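March 3, 2021

I slept badly and woke up before the alarm. It rained in the night, and the gutter over the kitchen window was dripping on the metal shelf again, the same note all the time. I lay there and listened to it and made a plan for the day in my head, and then of course I did almost nothing from the plan.

I want to write today in English, although it is slower. My teacher in Jurham told me to keep a diary for one year and not to correct it afterwards. I have corrected it many times, I confess. But I have kept it, and this notebook is already the second.

Morning

The letter from my aunt came. She still writes by hand, on thin paper, and she presses so hard that I can feel the words on the back side. She is well. Her knee is better, the neighbor's dog is worse. She asks again when I will come to Tiêu, and I do not know what to answer. In May, maybe. I looked at the prices for the journey and closed the page. Then I opened it again and wrote the price on a piece of paper, as if it would become smaller there.

She put in the envelope a recipe for the sour soup with fish, the one my grandmother made. I have asked for this recipe for years. In the family everyone said, "you just cook it," and no one wrote it down. My aunt wrote it down, but in her own manner. The amounts are "enough" and "a little more than enough." For the tamarind she writes "until your face moves." I laughed aloud in the kitchen, alone, with my coat still on.

I decided to cook it today.

Midday

I walked to the market on the other side of the canal. It is a long walk but the rain had stopped and the air smelled of wet stone, which I like. I bought tamarind paste, tomatoes (not good ones, it is too early in the year), half a pineapple, okra and a bunch of dill. I could not find the rice paddy herb. The woman at the stall said she had it last week, and she looked so sorry that I bought celery leaves from her, which I did not need.

The fish was the expensive part. The man weighed a piece of catfish for me, 500 grams, and asked what I would make. I tried to explain the soup. I said it is sour and sweet at the same moment, and he said his wife would not allow pineapple near a fish. We had a small discussion. I think I lost it, but he gave me the head for free.

On the way home I met Thiện Cù at the bridge. We had not seen each other since before the winter. He has left the job at Clelevia and is studying again, bookkeeping this time, and he looks younger. We stood and talked until my hands were cold from the bag. I said that he must come to eat tonight and he said yes immediately, before I had finished the sentence. Only afterwards I remembered that I own two bowls, and one has a crack.

Afternoon

I cleaned. I do not like to clean for guests, it feels like telling a small lie, but I washed the floor and put the papers from the table into a drawer. I changed the sheets also, although he would never see the bed. My mother would understand this. 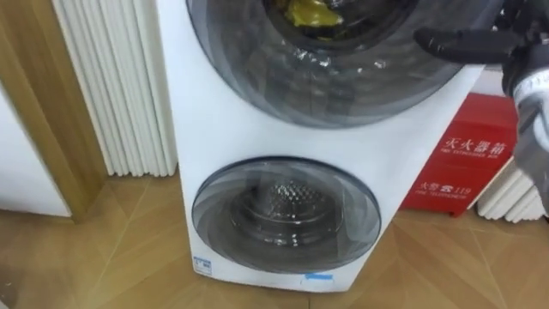
The soup

I started too early, as always. I will write what I did, so that I have it in one place.

I soaked the tamarind in hot water and pressed it through the sieve with a spoon. I fried garlic until it was light brown and took it out. Then the tomatoes and the pineapple went in the same oil, then the water, and the fish when it boiled. My aunt says to take off the foam "with patience." I took it off with a spoon. The okra and the tamarind water went in near the end, then fish sauce, sugar, and salt.

I tasted it and my face did not move. I added more tamarind. Still nothing. At the third time it moved very much, and I had to add sugar, and then more fish sauce because of the sugar, and so the soup became larger and larger. I put the dill and the celery leaves on top. My grandmother would ask me what are these leaves.

It was not her soup. The sour came too quickly and stayed too long, and hers had something smoky that I cannot name. But when the steam came up I was for one second in her kitchen, on the low stool, with my feet not touching the floor.

Evening

Thiện brought oranges and a bowl of his own, wrapped in a towel. I had told him nothing about the bowls! He said that in every flat where he is invited there is one bowl too few.

He ate three portions. He thinks the smoky taste is from the pot, or perhaps from dried shrimp, and that I should ask my aunt directly and not guess. He told me about his teacher at Totunard, who writes all the numbers with a fountain pen and becomes unhappy if somebody borrows it. We spoke half in one language and half in the other, and when I could not find a word he waited for me, which not all people do.

After he left I washed the dishes and ate one orange at the window. He forgot his towel. It is hanging now over the chair.

Tomorrow I must write to my aunt. I want to ask about the shrimp, about the pot, and if the small room is free in May.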